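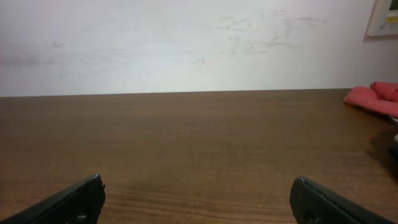
I've come round to plain two-finger grippers, and I'll happily argue it with anyone. We had the Serra hand on loan for 8 weeks (lovely thing, costs 3000 and needs its own controller) and I kept drifting back to the Gerkov pair, which was 300. Look at a crumpled bit of cloth like the pinky-red one over on the right there. People tell me you need clever fingertips for that sort of thing, and I just don't buy it! You need a decent view of the folds and two fingers that open nice and wide.

Joanne Mottram disagrees, loudly. She reckons the Serra would win on anything soft if I'd only tune it properly, and she may have a point, as I gave up on page 13 of the manual. But if the tuning takes longer than the job, I'd still spend the money on a better camera.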